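Lanholm Hand-Guided Teaching Kit for Two-Finger Grippers

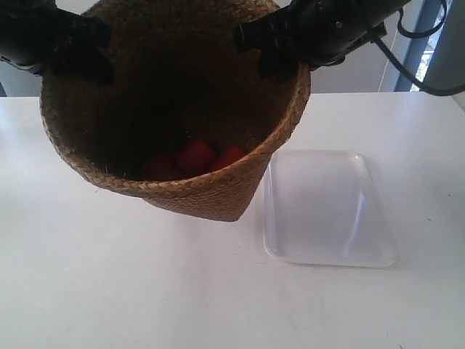
Product Catalog, Issue 8, p. 15

The Lanholm kit is made for people who must show a task to a robot and do not want to write a program for it. You hold the leader handle, you move, and the arm on the table follows your hand. When you close the trigger, the fingers close. Every movement is recorded together with the camera pictures, and the recording can be used later for training or for simple playback.

Lifting a basket by its rim, with some small pieces inside, is the kind of task we had in mind. A woven rim gives way under the fingers and the basket tilts when it leaves the table. To write this down in coordinates is slow work. An operator with the handle feels for the right grip and corrects it during the lift, and the correction stays in the recording.

Two ways of teaching

Direct guiding: press the green button on the wrist and the joints become light. Take the arm with both hands and lead it through the task. This mode is good for short paths and for setting start positions.

Remote guiding: sit at the leader station and work with the handle and trigger. The station may stand beside the table or in the next room – the supplied cable is 15 m long. We recommend this mode for all tasks with containers, trays and soft objects, as your hands stay out of the camera view.

What is in the box

Leader handle with trigger
Table clamp for the leader handle
Foot pedal (start, stop, discard last recording)
4 pairs of black finger tips, straight and angled
Signal cable, 15 m
Printed manual in English and French

The arm, the gripper and the cameras are not included. The kit fits the Guérin G3 and the Avico two-finger gripper. For other grippers please ask us before ordering.

Notes for good recordings

Keep the table plain and remove what does not belong to the task. Change the position of the container a little between recordings. If a grip fails, do not stop at once; a recording where the operator opens the fingers and tries again is often useful. Operators new to the handle usually need over 3 hours before their movements become smooth.

Delivery and service

Kits are assembled in our Brernatby workshop and leave within 8 working days. The price list is valid from April 30, 2025. A left-handed handle will be available in September.

Technical questions: Cletus Kincaid, Application Support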